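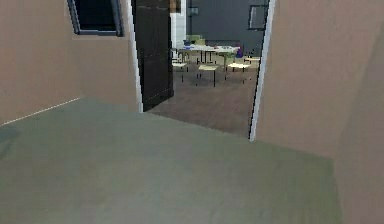

Skotthorpe Community Help > Simulation and Learning > Collecting Demonstrations

How many doorway episodes are needed before training a navigation policy?

Posted by Varma_Lab_Desk

Our department is preparing a set of simulated episodes in which an agent begins in a small bare room, passes through an open doorway and stops beside the tables in the furnished room beyond. The episodes are recorded by staff at a keyboard, and each one is stored with its camera images, the actions taken and a one-sentence instruction. We use the Roltden simulator with its standard set of interiors.

At present we hold 160 completed episodes. A policy trained on them reaches the doorway in most trials but then tends to touch the open door or stop at the threshold. All of our episodes start from the same position, and the door has been left at the same angle throughout. We have staff time for further recording until the end of January, and would be grateful for guidance on two points. First, is the number of episodes simply too low? Second, should episodes in which the operator touched the door be deleted or kept?

Posted by Tonus Data Office

The number is low, but we would advise against recording more of the same. In our own work a set of 2000 episodes from a single starting position performed less well than a much smaller set with varied starts. We recommend the following before any further recording is scheduled.

Divide the floor of the first room into a grid and draw the starting position and heading at random for every episode. Include starts from which the doorway is not in view, so that the operator must turn to find it. Change the door angle between episodes, within the range that still leaves room to pass. Move the stools and tables in the second room from time to time, and vary the light level - a policy trained under one setting often fails when the far room is darker or brighter than it was before.

Set aside complete room layouts for testing. If the same layout appears in both training and testing, the results will look better than they should.

With regard to contact with the door, please do not delete those episodes at once. Mark them with a separate label. An episode in which the operator touches the door, backs away and then passes through is useful, as it shows the agent how to recover. An episode that ends with the agent held against the door should be kept out of the training set and stored separately.

Posted by skott_user_153

More data. We went to 200 and it was fine.

Posted by Hallway Studies Group

We agree with the first reply and wish to add one matter concerning the recordings themselves. Operators commonly pause at a threshold while deciding which way to go. If those pauses are left in, the policy will learn to stand still at the same place, and this may account for the stopping you report. We remove any run of idle steps longer than one second, except at the end of the episode, where stopping is the intended action.

The written instructions should also be checked. Where each episode carries the same sentence, the policy has no need to attend to it. Our operators write the instruction before they begin, and a second member of staff reads it against the finished episode.

Posted by Varma_Lab_Desk

Thank you for these replies. The idle steps are present in our files and had not been reviewed. Recording has been suspended while the list of starting positions is redrawn, and the existing episodes will be relabeled first.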